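How Does a Hospital Buy a Robot?

Hi, I'm Dwayne Kincaid, and my job is helping hospitals shop. I don't buy bandages, though. I buy the big stuff, like robots that help surgeons operate!

First, we make a wish list

I ask the surgeons what they need the robot to do. Sewing is nearly always on the list (yes, surgeons sew, and the stitches are called sutures). The robot doesn't decide anything by itself. A surgeon moves the controls, and the little metal tools move too.

Then we add up the money

Think about getting a puppy. You pay for the puppy, and then you pay for food, a leash and the vet, year after year. Robots are just like that! At my hospital we planned for 200 operations in the first year, and every one of them needs clean tools, thread and needles. Some tools wear out and have to be bought again. We also save up for repairs and for lessons, and my friend Ansel Kapoor in the training room wanted 75 hours of lessons for his team. That went in the budget too.

Last, we look at the job up close

Before I sign anything, I want to know what the tools do inside a body. It's a bit gooey, so get ready! Look for the curved needle, the dark thread and the tiny knots.
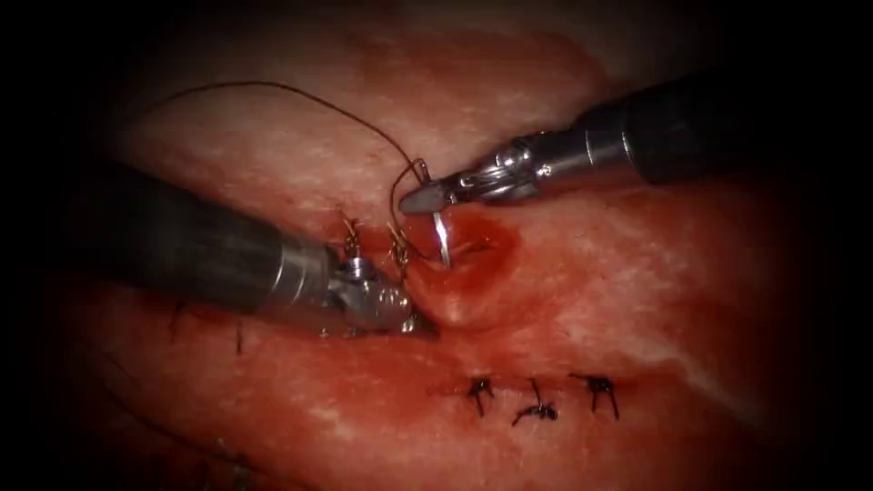

Your turn to plan

Pick something big you'd like to buy, maybe a bike or a fish tank. Write down the price, then write down everything it will need for a whole year. Is the second list longer than you thought?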